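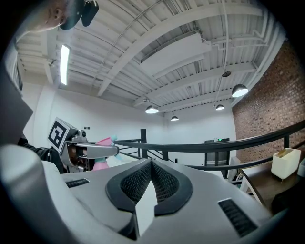
Black mesh and slotted vents on a light gray housing. Mesh like this holds on to fine dust.

Cleaning Vents, Mesh and Filters Around the House and Shop
By Eifion Craddock
Updated Jul 5, 2025

Most small appliances and power tools that quit early were running hot. The fan pulls in lint, sawdust or pet hair, the openings clog, and the motor works harder than it should. Cleaning the openings takes a few minutes and costs next to nothing.

What to have on hand

A soft 1-inch paintbrush, kept for this job only. An old toothbrush. Cotton swabs. A vacuum with a brush attachment. A microfiber cloth. Dish soap and warm water for parts that come off. Canned air is useful but easy to misuse, so see the note further down.

Before you start

Unplug it or take the battery out. Let anything with a heating element cool completely. If the manual is still around, read the cleaning page, especially for which parts can get wet.

Slotted vents

Brush along the slots, not across them. Hold the vacuum nozzle an inch away while you brush so the dust goes into the hose. For packed lint, wrap one layer of microfiber cloth over a plastic knife and slide it along each slot without pushing it deep. Do not use a screwdriver or a paper clip. There may be a circuit board right behind the opening.

Mesh and perforated covers

Vacuum first, with the brush attachment and low suction. If the mesh snaps off, wash it in warm water with a drop of dish soap and let it dry overnight before you put it back. If it is fixed in place, wipe it with a barely damp cloth and then a dry one. Fabric mesh frays when it is scrubbed, so dab at the spots. Sticky kitchen grease comes off with a little rubbing alcohol on a swab, but test a corner first. Alcohol will cloud some plastics.

Rubber edges and seals

Soap and water only. Oil-based cleaners make rubber swell and go gummy. Dry the seam with the corner of a towel.

Light-colored plastic

Scuffs on white or pale gray plastic usually come off with a paste of baking soda and water, rubbed gently and rinsed off with a damp cloth. Melamine sponges work too, though they dull a glossy finish. Keep both away from printed labels. Yellowing from sunlight is in the plastic itself and will not wipe off.

A note on canned air

Keep the can upright and use short bursts. Hold fan blades still with a swab while you spray, or they can spin fast enough to damage the bearing. Blow from the inside out if you can get to the inside. Otherwise you are moving dust from the cover to the motor. A shop compressor set at 40 psi is fine for the outside of a saw or sander. Wear eye protection.

How often

Hair dryer: once a month.
Range hood filter: once a month if you fry, every two or three months if you don't.
Bathroom fan cover: twice a year.
Refrigerator coils: twice a year, more often with pets.
Space heater: in the fall before the first use, and again in December.
Sanders and saws: after every long job.
Laptop and game console vents: every couple of months.

Reader tips

Josphat Ndung'u writes that he keeps a strip of painter's tape on the underside of each shop tool and marks the date of the last cleaning on it. He also cuts up old pantyhose and stretches a piece over the vacuum nozzle when working near small screws.

Another reader soaks range hood filters in the laundry sink with very hot water and a quarter cup of washing soda for 20 minutes. Do not try this on bare aluminum, which turns dark.

When to stop

If a tool still smells hot after cleaning, or the fan rattles, leave it unplugged and have it looked at. A worn bearing sounds a lot like a leaf caught in the blades, so check for debris first.

Next page: Getting candle wax out of a tablecloth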